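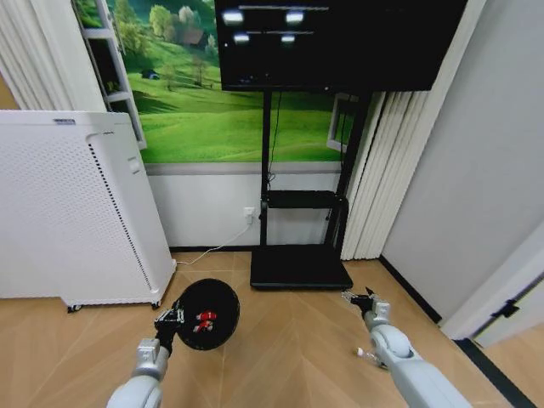

Prenberg floor-standing air purifier: review after one winter

I bought the Prenberg for our TV room in the fall and it has run every day from then until May. It replaced a Cedby tabletop unit that could not keep up with two dogs. I paid $518, with one filter included.

Build and size
It's a tall white cabinet with perforated sides and a strip of darker slots running down one edge. There are casters underneath, and on our light wood floor it moves with one hand. It is not a small appliance. Next to the television it comes up almost to the bottom of the wall mural, so measure your wall first. White suits the room. It also shows fingerprints.

Noise
Low is fine for watching TV. Medium is noticeable. High is too loud for conversation, so I use it when we go out.

Filters
The filter is rated for 3,000 hours. Mine needed changing a little before that. Replacements cost $100, and I would count that in the price. The old one doesn't fold, so you need a decent-sized basket to get rid of it.

Cleaning
Dog hair collects on the outside of the panels. A vacuum with a brush head takes it off in a few minutes. The holes are small and hold on to fine dust, and a cloth only pushes it further in. 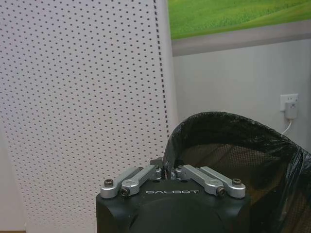

A tall white perforated panel, with the lined mesh waste basket next to it.

Complaints
The power cord is short. The manual covers three models and doesn't always say which one it means. Customer service answered my email the next morning.

Four stars. I would buy it again at $100 less.

Nelly Tamayo, Hurnbridge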